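Moved apartments at the end of August. Posting what I learned about changing an address, in case it saves someone a phone call.

Start with the post office form. Mine took two visits because the name on the lease didn't match my ID. Benvinda Valente at the counter fixed it in a minute.

The post office does not tell your bank. It does not tell your insurance either. I made a list of everyone who had my old address and got to 40.

Drondley, the electric company, wanted a final meter reading on the old place. I forgot and got an estimated bill for $261. Sent them the real number and it came down by $69.

New place is on the second floor. Elevator is slow but it works.
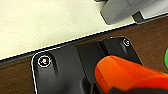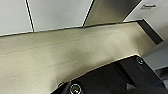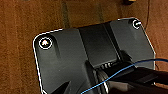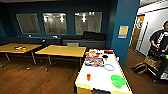

Surfaces and a table, 2 September 2026

Internet next. Akeo can transfer service if you call before the old lease ends. After that it's a new account and a new setup fee — I paid the fee.

Renter's insurance was the easy one. Orlandini changed it over the phone and the price stayed the same.

Check the voter registration deadline too. Where I live it's in October, and the license change doesn't carry over unless you tick the box. I didn't tick the box.

Ozan Avcı asked about subscriptions. Do them last, but do them. A magazine I'd forgotten about is still going to the old building.

Keep every confirmation number in one place. I used the back of the lease folder.

Still left on my list: the dentist, the library card and my old employer for the tax form.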